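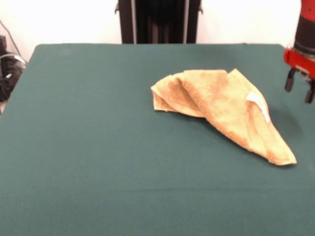 Issue 54 – page 15

KEEPING TOWELS SOFT

Towels go stiff when detergent builds up in the loops. Use half the amount you normally would, and leave out fabric softener, as it coats the cotton and stops it taking up water. A cup of white vinegar in the drum once a month clears most of the residue.

Wash new towels before you use them, on their own. Dark colours want 2 washes.

Read the care label before you put anything on a hot wash. If it has faded, 40 degrees is safe for most cotton.

Shake each towel hard before it goes on the line – it lifts the pile. In January we dry ours on the Windier airer by the back door, with a gap between each one.

Pulled loop? Snip it level with small scissors. Don't tug.

Old towels cut up well for floor cloths. Hem the edges or they shed.

Next issue: descaling the kettle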